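4.2 Keeping and sorting at home

What struck us most in the Fleltstead interviews was how gladly people talked about their beads! We had asked about clothes, and 231 households answered at length about necklaces, bangles and hairpins instead. Few owners sorted by value. Most kept everything together, dear and cheap alike, in one open container (Figure 3), and could still tell us where each piece came from.

Figure 3. Jewellery kept together in an open box, with pearl-coloured beads and a pale green bangle.

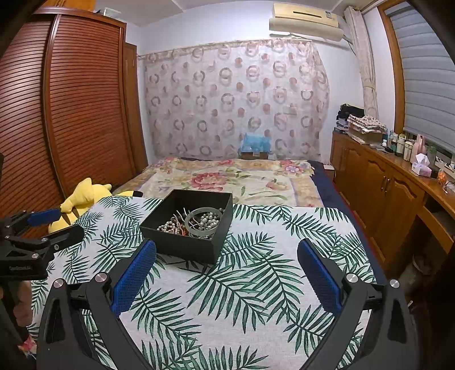
The Grunness households were different again - there, 16 owners kept separate boxes for each daughter, a habit we return to in Section 5.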